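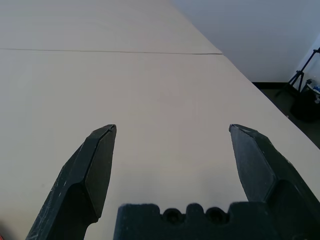 Looking after your paddle – notes for the club evening talk

Opening

Welcome everybody, and let them find a seat before starting. Thank Omid Soltani for moving the talk to 7:15 so the juniors could stay for it. Say that I have played at Jardine for longer than I care to admit, and that for most of those years I carried my paddle in a bread bag. That usually gets a laugh, and it loosens people up for what is really a talk about zippers and sponge.

Ask who has a case with them tonight. Ask who cleaned their rubber before putting it away last time (expect fewer hands, and be kind about it).

Why bother with a case

Rubber picks up dust from everything it touches, and a dusty face loses its grip on the ball. Edges get chipped by keys, water bottles and other paddles. Tell the story of Kenneth Niven and the tube of sunscreen in June. Let him tell it himself if he's in the room, he does it better than I do.

Getting it open and shut

Most of us yank the zipper one-handed while we're talking to somebody. Slow down here and act it out with the red case.
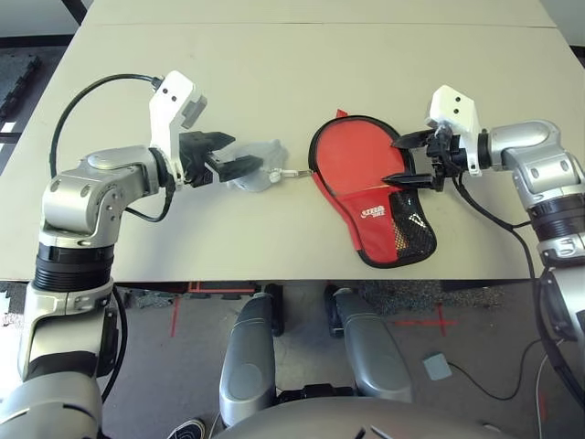 Hold the rim with one hand and pull the tab with the other, keeping the pull in line with the zipper as it goes around the curve. If it sticks, go back an inch and try again. A bit of candle wax along the teeth does wonders, and my Velleo bag has been going on the same stub of candle for years. Check for loose threads too, they love to creep into the slider.

The window

I like a case with a clear panel, because I own 2 paddles and can never remember which is where. With this one you can see the red rubber straight through the plastic. Windows do scuff, and there's no harm in that. Wipe with a soft damp cloth, and no kitchen spray please.

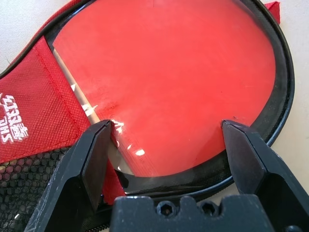
Putting it away

Clean the face, let it dry, then lay the paddle down and settle the handle before you close anything. Pass the spare case along the rows at this point and let people have a go – leave a good few minutes, they always want to chat.
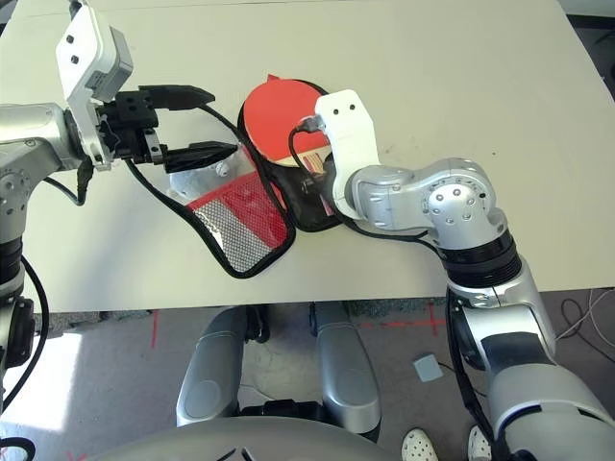
Paddle on its black case, red rubber facing up, mesh pouch to the side.

Questions

Somebody will ask about glue. Send them to Omid after the break. If the Trekora cleaning foam comes up, say I've used it and liked it, but water and a sponge will see most people through the season. Remind everyone to stack their chairs.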